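Coltov House guest bathroom and laundry checklist, April round, with comments

Rooms on this round: upstairs bath, downstairs washroom, laundry closet. Start at the top of the house and work down, and please write your comments right on the sheet while you're standing there (I never remember mine by the time I reach the kitchen!).

1. Bath mat lies flat, suction cups grip when you push with a foot. OK.
Comment: the upstairs one is getting curly at one corner. Fine for now, look again next month.

2. Grab bar by the tub, no wobble. OK.

3. Hot water at the basin, let it run a full minute. PASS upstairs, REDO downstairs.
Comment: downstairs took its sweet time, so I'd like somebody to try it again early in the morning before the showers get going.

4. Floor dry around the toilet and under the sink. OK, both rooms.

5. Bar soap and dishes. SEE COMMENT.
Comment: I do love a real bar of soap in a guest bathroom, and I know a few of you feel the same, but a bar with a chalky white crust across its middle and the surface gone rough and pitted isn't very welcoming. Rinse it under warm water, rub the crust away with your thumb, and stand it somewhere it can drain. If it's still scratchy after that, put it in the utility sink for our own hands and set out a fresh one.
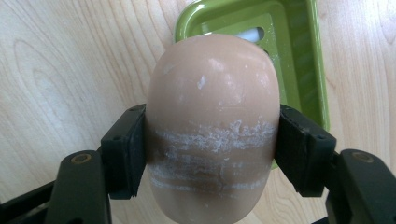
Leopold Aebischer adds that the dishes want scrubbing as well, drain holes included, and that he would rather see a small bar changed often than a big one sitting in a puddle for three weeks.

6. Spare soap, top shelf of the laundry closet. LOW.
Comment: 2 bars left, so it goes on the Urkley order. Please keep them away from the bleach, even wrapped.

7. Dryer lint screen and the hose behind. Screen OK, hose not looked at, I couldn't shift the dryer by myself.

8. Night light in the hall. Bulb replaced.

Sheet goes back in the blue binder, pocket 3.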